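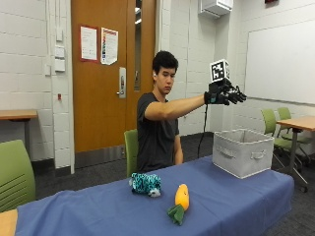

The Trindum glove in use at the cloth-covered table, with two plush toys and the gray bin.

Report on the Trindum Teaching Glove

The Meten Office of Product Review received the kit on 18 July 2019. It was supplied by Cleto under the standard loan terms, with a manual of 73 pages and one spare cable. The maker states that the glove records the movements of a hand and passes them on to a household machine, which then performs them without supervision.

The reviewer wore the glove for 12 days. The tasks were limited to placing soft goods in a bin. The marker cube stayed firmly in place and the fit was judged acceptable for long sessions.

On the tenth day the household machine was delivered to the Ersoy annex and given the recorded lessons. It placed each toy in the bin as taught. It then waited, with its hand held out over the bin, for 10 seconds. The manual lists no such step.

The recordings were examined. In every one of them the reviewer had paused in the same way before lowering the arm. The reviewer had no memory of doing so, and asked that the fact be left out of this report. The request was declined.

Cleto has offered to remove the pause by update in March. The Office recommends purchase – at the listed price, and without the update. The reviewer has signed below and has asked to keep the glove until the loan expires.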